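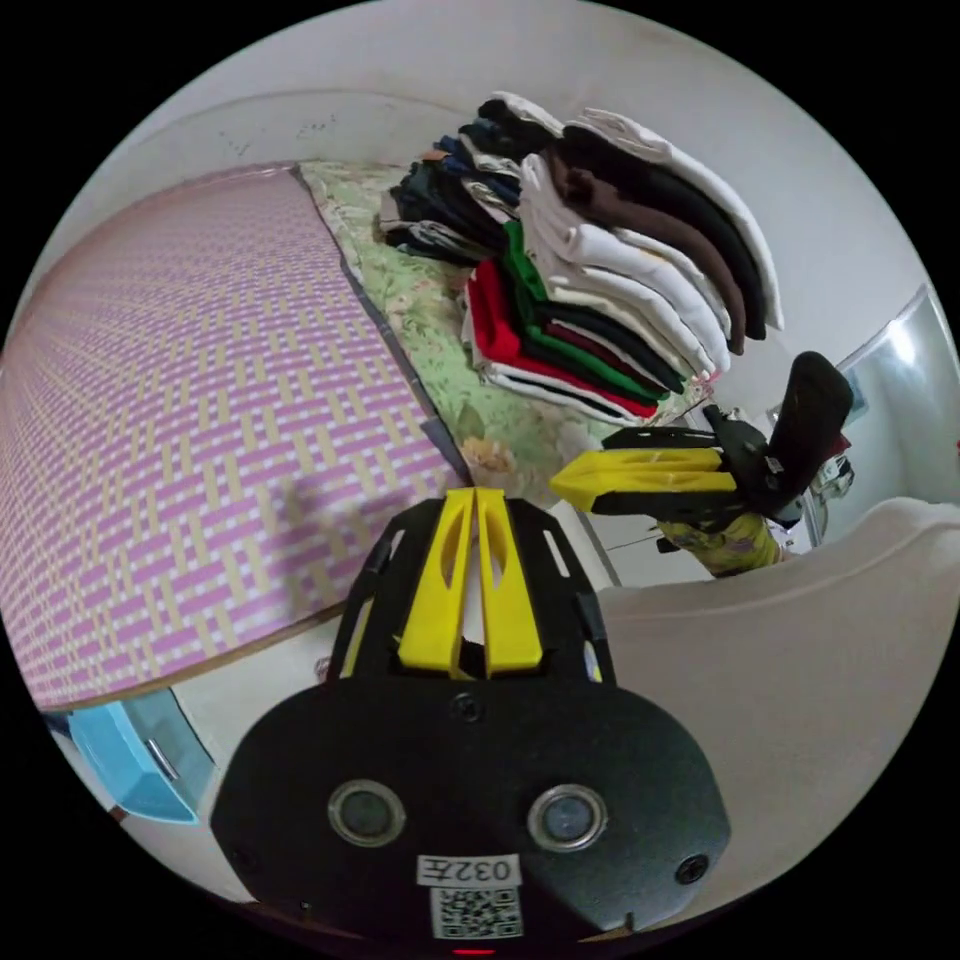 Folded clothes stacked on a bed, with two hand-held grippers at work.

Wovura Publishes Results of Home Gripper Comparison

HERKTHORPE, Jul 22, 2018 – Wovura, the small Herkthorpe company that builds hand-held grippers for teaching robots everyday chores, today shared the results of a long and very enjoyable comparison of finger designs, carried out in the bedrooms, kitchens and laundry corners of people who were kind enough to let us in.

The trial began in February and took in 2,462 recorded handling tasks, most of them involving clothes, towels and bedding. Each task was done by a person holding a gripper in each hand, so that the same shirt or pillowcase could be picked up, turned, folded and set down with one kind of finger and then with another. Two designs were compared: a solid finger with a rubber face, which we have sold since our earliest days, and a slotted finger with an open cutout along its length, which gives a little when it meets something soft.

We had expected the solid finger to hold its own on heavier things, and so it did. With jeans and thick sweaters there was hardly anything to choose between the two. On thin cotton, though, the slotted finger came out well ahead – it dropped fewer shirts, and it was much better at lifting just the top item from a stack without dragging the next one along with it. Anyone who has tried to pull a single T-shirt out of a full pile will know how hard that can be, even with ordinary fingers!

"I have been folding laundry all my life and I thought I understood it, but you learn a great deal about a shirt when you have to pick it up with two fingers that aren't your own," said Terence Dobson, who led the trial for Wovura. "The people who took part were wonderfully patient with us, and quite a few of them had firm views on sleeves. We listened to all of it, and a good deal of what they told us has gone straight into the new parts."

The comparison also looked at comfort, and on this point the results were more mixed. Some people liked a firm trigger and some wanted a lighter one, and after a long session of folding almost everyone asked for less weight toward the front. Wovura has moved the battery back toward the wrist in the next version and will offer two trigger springs in the box, so people can swap them over and find the one that suits their hands.

Camera choice was the third part of the work. A wide view proved its worth in small rooms, where the person is often standing close to the bed and both grippers need to be seen together. A narrower lens gave a sharper look at hems and collars but lost sight of the other hand too often to be much help. The wide lens will be fitted as standard from now on.

Dean Furnival of Bainbridge, the Alivley workshop that molds the fingers, said the slotted design took a few tries to get right. "The early ones were lovely and soft and they tore at the end of the slot, which was a bit of a heartbreak," he said. "We rounded that corner, thickened the tip and ran a fresh set through 3,000 squeezes on the bench. I was very glad to see them come off in one piece."

Bainbridge is now making a first batch of 320 pairs. Customers who already own a Wovura gripper will be able to fit the new fingers at home with a small screwdriver, and the solid fingers will stay on sale for anyone who prefers them. A written summary of the comparison, including the tasks that went badly, can be requested from the Wovura office in Herkthorpe.

About Wovura
Wovura designs and assembles hand-held grippers and camera mounts for research groups and robot builders. The company is based in Herkthorpe and works with Bainbridge of Alivley on all of its molded parts.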